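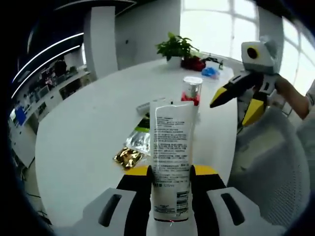

Priltamen Tabletop Clutter: README

Hi! I put this set together because I wanted pictures of a table the way a table looks when people have been snacking at it all afternoon. Most of the tabletop sets I've used have a mug, a banana and a lot of clean space. My tables have never looked like that, and I doubt yours have either.

What's in the folder

864 pictures, all of white tabletops with everyday stuff on them. Snack packages, foil bags, little packets, a squeeze tube, a clear cup with a silver lid, a potted plant that I got very fond of (broad leaves, small white pot). The captions are mine, more than 2,000 lines of them, and I typed every one by hand, so please be kind about the typos.

The things, and how I name them

I call things what I'd call them out loud. A crinkly silver bag is "silver foil bag" and the little gold ones are "gold packet", even when there's lettering I could have copied down. If I can't tell what a thing is, it gets "unsure" plus a guess. There's a gray thing lying on the round table that looks like a remote control, and it's down as "unsure, remote?" in every caption. Same for the red crumpled thing near the plant – could be a bag, could be a bunch of something – and the blue crumpled one, where I went back and forth between glove and plastic bag and finally left both in.

Shiny stuff

Foil is the hard part, and it's the part I like best! The silver bags throw light all over the place and the gold packets are worse. I didn't retouch any of it. If you're testing anything that reads packaging, start with the black snack package with the lime-green border. The big white "4+1" is easy, but the small green label near its corner is another story, and I only got "TE" out of it. The silver bag behind it gives you "REAL" and then "PERT" underneath, and that's exactly how I wrote it in the caption. I don't finish words for people.

The shrink-wrapped water bottles are good for this too – clear film over white labels with small red markings.
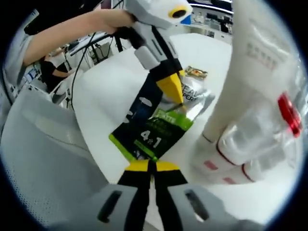 Captions and folders

Two folders, erkow and halonen. Erkow is the 100 pictures I'd hand to someone who just wants a quick look, and halonen is everything else. Each picture has a text file with the same name next to it, one thing per line.

Known problems

A few captions say "grey" and a few say "gray". I started fixing them in May and got bored. Some packets are listed twice when they're half behind something else. Chinese text on packaging is noted as present but I haven't transcribed it, except for plain numbers like the "125ml" on the squeeze tube.

If you find something I've named wrong, send me the file name and your better word, and I'll put it in the next version, which is going to be called Ridden.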